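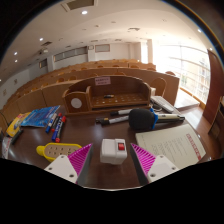
Presenter desk with the wooden organizer, handheld microphone and markers.

Lecture Desk Items, Helar set
Version note: Apr 19, 2024

Summary

This set covers small objects found on a presenter's desk in a tiered lecture hall at Geltmont. The subject is desk clutter and desk tidying: markers, microphones, printed matter, paper, and the organizer meant to hold part of it. The set contains 1022 images at full resolution, grouped into 20 sessions. All sessions use the same desk. Item positions differ from session to session and there is no fixed starting layout.

Contents

images/ — one subfolder per session
labels/ — one text file per image, same base name
items.csv — item classes, with short and long names
layouts.csv — target positions for the tidy state
CHANGES

Item classes

organizer: wooden box with a tall back panel, side walls and a perforated floor. Rows of small round holes in the floor are part of the object and are not labeled separately. The round white patch on the front left is labeled organizer_patch.

mic_handheld: includes the foam windscreen. If only the foam head is clear, label it anyway and set partial to 1.

mic_gooseneck: base and stem as one region.

marker: whiteboard and colored markers. Cap color goes in the cap field, body color in the body field. Leave body empty if it can't be read.

pen: kept apart from marker. The two were merged before September and older label files still show it.

remote: handheld controls with buttons. Use remote_unsure where the object could be something else.

print: booklets, magazines, packages with a printed face, single printed sheets. Subtypes are in items.csv.

paper_blank: notepads and loose stacks with no readable content.

other: anything without a class. Do not invent class names in the label files.

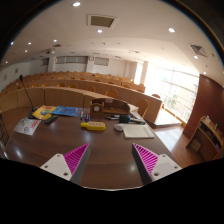
Same desk with the gooseneck microphone at far left and the hall seating behind.

Layouts

layouts.csv defines 4 tidy states. In all of them markers go into the organizer, caps up, and printed matter is squared against the left end of the desk. They differ in where the handheld microphone rests and whether the remote stays out. Layout 3 is the one used by the hall staff at Geltmont and is the default in the Furovside scripts.

The gooseneck microphone is treated as fixed. It has no target position and should be left out of any tidiness score.

Labeling notes

The desk surface is dark and glossy. Ceiling lights show up on it as bright smudges, and early label passes marked several of these as paper. They have been removed in the Helar set but not in the older Güneş set, which uses the same class list.

Markers lying together are labeled one by one, including where they overlap. Seating rows behind the desk are background and carry no label.

Text on booklets and sheets was not transcribed.

Splits

Sessions are never divided across splits. The test split is sessions 17 to 20.

Known problems

- cap color is unreliable for markers smaller than 30 pixels on the long side
- organizer_patch is missing from session 6
- mic_handheld and its cable are one region in some files, two in others
- white objects near the right end of the desk are often labeled other; a second pass is planned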